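Sealed marble still etches, coating test finds

September 4, 2021

Penetrating sealers sold for marble countertops slow the uptake of oil and water but do almost nothing to stop acid from dulling the polish, according to results released by Musside, a materials testing laboratory that works mainly for stone fabricators.

The laboratory tested 59 polished marble coupons cut from slabs supplied by the importer Jadoon. The coupons were split among four treatments: no sealer, a solvent-based penetrating sealer, a water-based penetrating sealer, and Ruleck, a thin cured film that sits on top of the stone. The work ran for 12 months, most of it spent on aging the treated surfaces under conditions meant to match a household kitchen.

Musside separated two kinds of damage that are often lumped together in sales literature. Staining occurs when a colored liquid travels into the pores of the stone and leaves pigment or oil behind. Etching is a chemical reaction. Marble is made mostly of calcite, a form of calcium carbonate, and calcite dissolves in acid. Lemon juice, vinegar, wine, and many bathroom cleaners remove a very thin layer of the polished face. The spot that remains scatters light and looks dull, and no amount of washing will bring the shine back.

A penetrating sealer is carried into the pores by a solvent or by water and lines the pore walls with a repellent, usually a silane, a siloxane, or a fluorinated polymer. The excess is wiped from the face before it dries. The calcite crystals at the polished surface are left exposed, and a drop of acid reaches them as easily as it would on bare stone.

"The sealer is doing its job in the pores, and the acid is doing its work on the face," said Rukhsana Kazmi, who led the test program at Musside. "Those are two separate places. A fabricator who tells a customer that sealed marble is protected has to say what it is protected from."

How the coupons were tested

Gloss was measured with a reflectance meter set at the 60-degree geometry, the usual setting for polished stone and semi-gloss paint. Each coupon was read in the same marked positions before treatment, after treatment, and after each exposure. Readings were taken with the veining oriented in the same direction every time, as a vein that crosses the measuring spot can shift the result.

For the etch test, a measured drop of dilute citric acid was placed on the surface, covered with a watch glass to limit evaporation, and rinsed off with deionized water. Bare coupons and coupons with either penetrating sealer lost gloss at close to the same rate. Differences between the three groups were smaller than the differences between coupons within any one group, and Musside does not consider them meaningful. Coupons coated with Ruleck showed no measurable loss at the first reading.

The stain test used olive oil, black coffee, and a water-soluble dye. Both penetrating sealers performed well on oil when freshly applied. The solvent-based product held up better with age. The water-based product gave uneven results, which the report ties to differences in how dry the stone was on the day of application. Coupons stored in a humid room before sealing took up less of the product and stained sooner.

Wear was simulated with an abrasion machine that drags a damp cloth, loaded with a neutral cleaner, back and forth under a fixed weight. The coupons were read again after 300 cycles. The penetrating sealers were largely unaffected, as expected for a treatment that lies below the surface. The Ruleck film developed fine scratches and, on a few coupons, small breaks along the edge. Acid placed over a break etched the marble beneath it and left a dull mark that could not be polished out without first stripping the film.

Dark stone shows it sooner

The report gives a separate section to dark marbles, which make up a growing share of kitchen orders handled by Jadoon. On white stone an etch mark is a slight change in reflection, and many owners see it only when light falls across the counter at a low angle. On black, deep green, or blue-black stone, the roughened spot scatters white light back to the eye against a dark ground and reads as a pale gray patch. The chemical loss is similar, but the contrast is much higher. 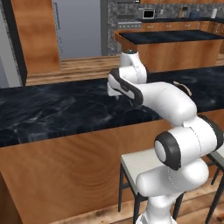 Rendering: Zikness. Dark marble with light veining, shown on a kitchen counter.

Veining complicates the picture further. Light veins in a dark marble can be calcite of a different grain size, or they can contain other minerals, such as quartz or dolomite, that react more slowly or hardly at all. A spill that crosses a vein may therefore leave a stepped surface, with the vein standing slightly above the etched ground. Musside recorded this on several coupons with a contact profilometer. The step is too small to feel with a fingertip, though it catches the light.

Some dark slabs also arrive with a wax, resin, or color enhancer applied at the factory. These products deepen the color and fill small pits, and they can block a sealer from entering the stone. Kazmi recommends that fabricators wipe a hidden area with acetone before sealing. Color on the cloth, or a lighter patch on the slab, indicates that a surface product is present.

Some slabs sold as marble are a different material altogether. Trade names are applied loosely, and a stone labeled as black marble may be a limestone, a serpentinite, or a fine-grained gabbro. Serpentinite and gabbro resist weak acid far better than calcite does. A drop of vinegar on an offcut will settle the matter in a few minutes: a dull spot after rinsing means the stone contains carbonate at the surface.

Honed finishes

Musside did not test honed coupons in this program, but the report discusses them. A honed surface is stopped at a coarser abrasive and has little gloss to lose, so fresh etch marks blend in more readily. Honed stone has a somewhat more open surface and can take up oil faster, and on dark marbles it shows fingerprints and skin grease. The report suggests that a solvent-based penetrating sealer is a reasonable match for that finish.

Hammad Magsi, technical manager at Jadoon, said the company will change the care sheet that ships with its slabs. The present version tells owners to reseal once a year and makes no mention of acid. The new one will list common acidic foods and cleaners and will advise wiping spills at once, using a cutting board for citrus, and keeping vinegar-based sprays away from the counter.

Magsi also questioned the yearly interval. "A calendar doesn't tell you anything about the stone in front of you," he said. "Put a little water on it, wait, wipe it off, and look for a dark spot. If there's a dark spot, seal it. If there isn't, leave it alone." On tightly grained marbles, he added, excess sealer that cannot enter the pores dries on the face as a hazy residue, and the haze is often mistaken for etching.

Repair depends on depth. A shallow etch on a light polished marble can usually be removed by hand with a polishing powder based on tin oxide or aluminum oxide and a damp felt pad. Deeper marks need to be ground back through a series of diamond abrasives and repolished, and the work has to be feathered well past the mark to avoid leaving a dish in the surface. On dark stone the report advises against home repair, as a small difference in polish between the treated spot and its surroundings remains visible.

The film coating raises its own maintenance question. Ruleck cannot be spot-repaired on site at present, so a damaged section has to be stripped back to the nearest joint and recoated. The film must also be kept clear of hot pans, which can discolor it. Musside did not carry out heat testing and makes no finding on the temperature at which damage begins.

The laboratory plans a second series in April that will cover honed coupons, heat exposure, and film repair. Jadoon will again supply the stone. The first report, including gloss readings for each coupon and the profilometer traces, is available from Musside on request.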